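Favodard Adds Kivi to Its Soil Fungicide Line for Greenhouse Growers

Tirkia growers who lose seedlings to damping-off will have another product to choose from this season. Favodard has released Kivi, a biological fungicide applied as a soil drench, after two years of trials in commercial greenhouses.

Chaltu Mamo, who directs the company's field program, said the timing of the first drench matters more than the rate. "We ask growers to treat at seeding," she said. "Kivi protects healthy roots. It will not bring back a plant that has already collapsed."

The label allows up to 4 applications per crop, and each container treats 500 square feet of bench space. Mamo advised against mixing Kivi with copper products. "The organism is alive," she said. "Copper in the same tank will kill it — and the grower has paid for nothing."

Asked about storage, she said unopened containers should be kept refrigerated and used by the date on the lid. Losses in the Risov trials were highest where flats had been overwatered, and Mamo said the company will publish those results in July. "Drainage comes first," she said. "We tell every customer that before we discuss price." 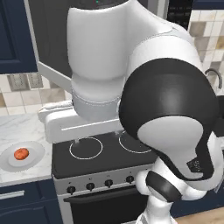
By Tolera Habte
11 September 2023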